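Histus Small Carry Goods – data card

Version: 3
Last revised: 14 Apr 2023
Contents: key fobs, lanyards, zipper pulls, short straps
Records: 214

Summary

Histus is a catalog of small carry goods, the things people clip to keys, bags and belt loops. Each record covers a single object, with a materials list, a short construction note and at least one photograph on a plain surface. The catalog was started to give repairers and makers a shared vocabulary for parts that most shops file under "accessories".

Scope

Included: any item under 200 mm in overall length that joins a cord, strap or chain to a ring, hook or clasp.
Excluded: keys, cases with a closed pocket, jewelry. Wallet chains went to the Girard list in version 2 and are not duplicated.

Fields

item_id – integer, never reused
class – fob, lanyard, pull, strap
cord_type – braided, twisted, flat woven, none
cord_color – plain color name, no trade names
body_material – leather, textile, metal, mixed, none
stitch – running, cross, saddle, mixed, none, unknown
hardware – free text, listed from the cord end down
marking – transcription of any lettering, or "illegible"
length_mm – cord pulled straight, hardware included; blank if not measured

Conventions

Color is recorded under daylight lamps and given as one or two words. Where two people disagreed, the broader word was kept ("brown" over "chestnut"). Leather is entered as leather with no attempt to name the tanning method or the animal.

Partly readable markings are transcribed in capitals with a question mark after the whole string. Do not correct them to a known brand. The Filalach script matches on the raw string, and silent corrections have broken it before.

Length is present for roughly 65 percent of records. The rest were entered from photographs only.

Sample record

class: fob
cord_type: braided
cord_color: olive green
body_material: leather
stitch: mixed
marking: HICKAET?

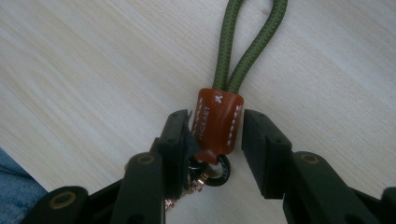

Kiros Gebreyes
Catalog maintainer, Histus

Stitch is "mixed" in the sample on account of the small white cross-stitch near the top of the sleeve and the white lines running down the leather. Hardware begins with the glossy black ring under the leather tab. Its pale markings are too small to read and go in as "illegible" – the lettering on the sleeve is a separate entry in the same field, divided by a semicolon.

Known issues

- cord_type "twisted" was used loosely in version 1. Those rows have not all been rechecked.
- Black hardware is entered by color only. Coated metal and plastic cannot be told apart in most photographs.
- Several straps imported from the Ima sheet have no stitch value.

Corrections

Send the item_id, the field name and the proposed value. Photographs are welcome if the object is laid flat and the lettering faces up.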